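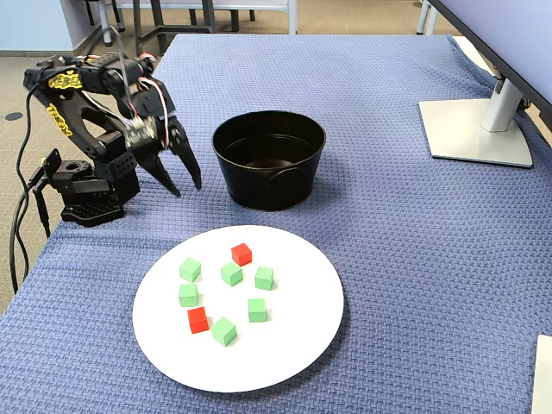

Household Textiles, Week 6 notes
Weaves, absorbency, and why towels go bad
20/03/2024
V. Virág

Read before lab. Bring the swatch cards from last week, we need them again.

Recap from week 5
Fiber vs yarn vs fabric. People still mixing these up on the quiz. Fiber = the hair-like stuff. Yarn = fibers twisted together. Fabric = yarns woven, knitted or bonded. Cotton is a fiber. Terry is a fabric. "Cotton" on a label tells you nothing about the weave.

Warp = lengthwise, under tension on the loom. Weft = across. Warp yarns usually stronger, tighter twist. Tear test: most plain fabrics shrink more along the warp, see McAlister ch. 4.

Main weaves
Plain: over one, under one. Sheets, muslin, cheap dish cloths. Strong for its weight, wrinkles.
Twill: diagonal line. Denim, chef pants. Hides dirt, drapes better, frays at the cut edge.
Satin: long floats, smooth face. Snags. Sateen is the cotton version, usually weft-faced.
Pile: extra set of yarns stands up off the ground cloth. Looped = terry. Cut = velour, velvet.
Honeycomb / waffle: floats of different lengths make ridges and sunken squares. No extra yarns needed, it's all in the threading. Check the draft on the handout sheet, diamond order.

Waffle, more detail
Looks flat on the loom! Students panic every year. The cells only form once the cloth comes off tension and gets its first wash. Plan for a lot of draw-in. If you want a finished towel 20 in wide do NOT set up for 20 in.
Longest floats sit on the ridges, shortest in the bottoms of the cells. So the ridges take the wear and the catches. Watch rings and zippers.
Bigger cells = thicker cloth, more air, more snagging. Small cells = closer to a dish towel.
Dries faster than terry of the same weight in most of our tests. More surface open to the air, less bulk at the hem.

Terry
Two warps. Ground warp tight, pile warp slack. Loops get pushed up every third pick (three-pick terry, the usual kind).
Weight given in grams per square meter. Light gym towel up to 500, past that you're in bath sheet territory and drying times get silly.
Long loops feel soft in the store. They also pull. Short dense loops last.

Absorbency - what is really going on
Two separate things, keep them seperate in your lab write up:
1. how fast it takes up water (wicking)
2. how much it holds (capacity)
Sillden drop method for the first one. One drop, from the same height every time, start timer on contact, stop when the shine goes. Weigh dry, soak, drain, weigh wet for the second.
New towels do badly on 1. Finishing agents from the mill, mostly softeners. Wash twice before testing, no softener.

Why towels go bad
Fabric softener. Leaves a coating on the fiber, water beads up. Feels nice, works worse.
Too much detergent. Residue again. Stiff, gray, smells when damp.
Hard water. Mineral buildup, scratchy. Vinegar in the rinse helps a bit, don't mix with bleach, ever.
High heat drying. Brittle fibers, lint. The lint in the trap is your towel.
Left in a heap wet. Mildew. Hot wash, full dry, sometimes too late.

Case: Flatari guest house
Set of 437 bath towels, all terry, all replaced in one go after complaints about smell. New ones had the same smell by September. Washers were overloaded and the dosing pump was set for a bigger drum. Nothing wrong with the towels. They cut the dose, ran 2 rinse cycles, smaller loads. Viktória's question for discussion: what would you check first, and what does it cost to check it? One paragraph, hand in.
Compare with Ruston (reading packet, second half), who switched to waffle and mostly saved on dryer time, but then had snags from the laundry carts.

Lab this week
Swatches A to F. A and B plain, C twill, D terry, E waffle, F unknown, you tell me.
Cut 100 mm squares, mark warp direction with a thread BEFORE you cut. Pencil washes off.
Measure all, wash, line dry, measure again.
Shrinkage % = (before minus after) divided by before, times 100. Warp and weft as seperate numbers please.
Drop test, three drops per swatch, not in the same spot.
Waffle: measure laid flat, don't pull it out to make it square. Put one drop on a ridge and one in a cell and note wich is faster.

For the test
Be able to draw plain and 2/2 twill on squared paper. Know float, pick, sett, selvage, draw-in. Care symbols, the full chart. Bleach question will be on it.

Reading for week 7: knits, McAlister ch. 6, skip the part on machine gauge. Late lab sheets go in the box by the sinks, with your name on.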